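4.2 Why we ended up caring about keys

Most of our tasks in Section 4.1 use friendly objects – cups, blocks, a sponge. I like those tasks, and they're great for debugging, but they don't tell you much about whether a policy knows what it's reaching for. You can be off by a good bit on a sponge and still come up with a sponge. So for the second half of the study we moved to keychains, and I'll spend a little time on the setup here because a lot of readers of our earlier workshop draft asked about it.

Keys are a pain for three separate reasons. They lie flat, so there's very little to grab from above. They're shiny, so the depth signal is full of holes and we gave up on it early (everything in this section is plain color images). And they don't have a fixed shape! Pick up a bunch, put it down again, and you've got a new object as far as a template matcher is concerned. Our first baseline, Harries, is a template method with a learned offset on top, and you can probably guess how that went.

The collection was done in ordinary living spaces on two-arm Paresik platforms. Each demonstration starts with keychains on a table and asks the operator to pick up one bunch, then the other, using whichever arm seems natural. We didn't script the arm choice. I went back and forth on that one – scripting it would have made the data tidier, and tidier data would have made Table 3 look nicer – but people don't fetch keys by script and I wanted that mess in the training set. In total we kept 168 demonstrations for this task, recorded over 18 sessions, and threw out anything where the operator had to stop and restart the software.

Each demonstration has a head view and wrist views. Figure 6 gives one of each from the same setting, and it's worth looking at the two together, as the rest of this section is mainly about how the policy should split its attention between them.
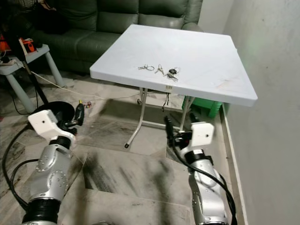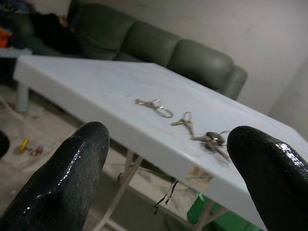 Figure 6. Head view (first) and wrist view (second) for the keychain task. Both views contain the two sets of keys on the folding table.

From the head, the keys take up a tiny part of the image. You get both arms, the whole tabletop and a good chunk of the room, so it's easy to work out where the table is and which arm has the shorter trip. What you don't get is much help with the last bit of the reach. The wrist view has the opposite problem. The individual metal rings are easier to make out, but the fingers fill a lot of the picture, and one of the key sets runs toward the right finger and gets blurry there. During the final approach that sort of overlap gets worse, and at some point the policy has to commit to closing on something it only partly sees.

Our fix, which we call Zekuvano, is pretty simple. We train a small gate that looks at features from all the views and hands out a weight to each one at every step. The gate gets no labels of its own. It's trained end to end with the action loss, plus a mild penalty for flipping its weights back and forth too fast. Without the penalty, the arms got jittery near the table and we had a few scary moments with the tabletop edge, so please don't skip it if you try this at home.

We expected the gate to act like a switch: head view for the trip over, wrist view for the grab. That's partly what we saw. The surprise was a second stretch of head-view weight right before the fingers close, lasting 10 control steps on a typical run. My best guess is that the policy is checking where the other arm is before it commits, but I can't prove that from these runs, and a reviewer of the draft suggested it could just be the wrist features going bad as the fingers cover the keys. Both stories fit. We tried to pull them apart by parking the idle arm out of the way, and the stretch got shorter but didn't go away.

For evaluation we ran 30 trials per method with fresh key placements, and the Hiltora baseline (equal weights for all views, no gate) got the same placements as ours. A trial counts only if both bunches leave the table and stay in the gripper. Dragging a bunch off the edge is a failure, even when it looks sort of clever. Full results are in Table 3, with the failures broken down by type in the appendix.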